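Handout 4: Setting up and checking the gripper on the Zurgate cell
Automation Workshop, Cendico course, revised 4/22/18

4.1 Before power-up
Wipe the finger pads with a dry cloth and look for nicks. Pads are replaced every July, or sooner if the edge has rounded. Check that the arm cables have slack at full reach. Load the Cereo jog program and set speed to 30 per cent.

4.2 Finger zero
Close the fingers with nothing between them and store the reading as zero. Open fully and read again. The controller should show some 298 counts - if it is under that, clean the slide and repeat. Do not correct a short stroke in software.

4.3 Grip check
Use one soft part and one thin part. Foam cubes show excess force, as the faces dent. A card shows whether the fingers meet square; if they do not, it turns as they close. Force starts at 33 per cent for both.
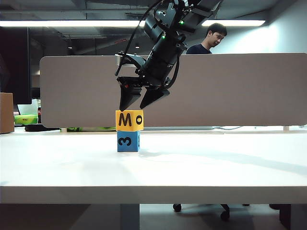
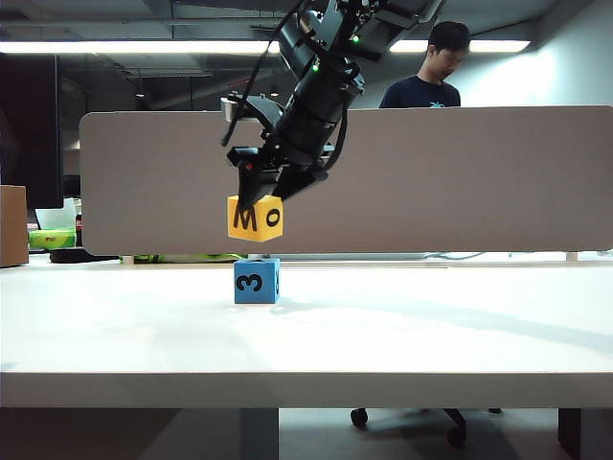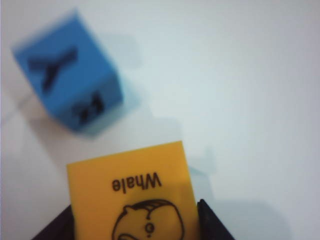 Fig. 4.1 Grip check: foam cubes in the first two views, card in the third, taken at the wrist.

4.4 Recording
Enter zero, stroke and force in the Tanui log before changing anything else. Run 100 open and close cycles, then read zero again. A drift of two counts or more means the finger screws need tightening, and 4.2 is repeated from the start.

Next: 4.5 Wrist camera focus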